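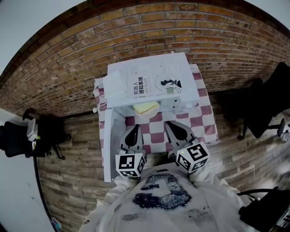

Pink-and-white check on a small table.

Lunch Club > Meetings > Minutes

We use cookies to remember your settings. Accept | Manage choices

Stunduvura Lunch Club
Minutes of the members' meeting, Apr 13, 2026
Held in the back room at Rutherford Hall

The chair opened the meeting once the coffee was out. Apologies were read from members who were away. The secretary took notes.

1. Minutes of the last meeting

Accepted with one correction. The item on the side door should say that the lock was oiled. It was not replaced. The lock still sticks and the hall has been told again.

2. Matters arising

The broken shelf in the pantry has been fixed. The sign for the front gate has not been ordered, because members did not agree on the wording. Carried over.

The lost casserole dish with the blue lid has not turned up. Members are asked to look in their own cupboards once more.

3. Money

The balance stands at $458 after the gas bill. A bag of coins from the winter raffle has still to be paid in. The club holds a further $1,000 set aside for kitchen equipment, which can only be spent by a vote of members.

A member asked if some of the equipment money could go toward food, as prices are up on eggs and cooking oil. The chair said it could not without changing the rules. There was some discussion and the matter was left there.

4. Lunches

The club served 181 lunches between the December break and the end of last month. The soup weeks did better than the cold plate weeks. Chicken and rice ran out early on both dates and it was agreed to make more next time.

Several members said the bean salad had too much vinegar. The cooks noted this.

It was agreed to keep the price of lunch at $4 through the summer. One member voted against and asked for that to be recorded.

5. Kitchen

The oven door does not close fully on the left side. Drillow, who fitted it, will send someone to look at the hinge. Until then the tray bakes go on the lower rack and are turned halfway through.

Two quotes for a new dishwasher were passed around. The cheaper one does not include taking the old machine away. Members wanted to know how long the cycle runs on each before deciding. The secretary will ask and bring the answer to the next meeting.

The sharp knives are to go back in the drawer with the latch — not in the dish rack, and not in the sink under the suds.

6. Tablecloths and linens

Cloths have been going home with different people to be washed and some have come back a long time later. There will now be a sheet on the pantry door. Anyone taking cloths writes down the date and what they took. Please wash on cool and don't use bleach on anything with color in it.

A suggestion to switch to wipe-down covers was put to the room. Most members preferred cloth. The wipe-down covers may be tried on the serving table only.

7. Bookings

The hall has moved its room calendar to Clullix. The club's regular slot was carried over correctly but the setup time before it was not, and the exercise class was still in the room when the cooks arrived last week. The secretary has written to the hall asking for the earlier start to be put back.

Members without email can still see the calendar on paper at the front desk.

8. Spring outing

The garden center was chosen over the lake. It has parking near the entrance, plenty of places to sit and a cafe that takes group orders ahead of time. Names on the list by the next lunch, please. Anyone who needs a ride should write that next to their name.

9. Any other business

The piano is out of tune. It belongs to the hall.

A request was made for decaf. Agreed, if it is kept in a marked jar.

The date of the next meeting will be posted on the board once the hall confirms the room.

Meeting closed. Chairs were stacked along the window wall as requested by the hall.

Comments

gardenpath: I think the casserole dish is in the hall's own kitchen, bottom cupboard behind the big pans. Saw a blue lid there.

R. Hall regular: Can the outing list stay open a bit longer? I miss the next lunch for a dentist visit.

soupfan: The vinegar was fine. Please leave the bean salad alone.

gardenpath: Checked today. Wrong blue lid, sorry.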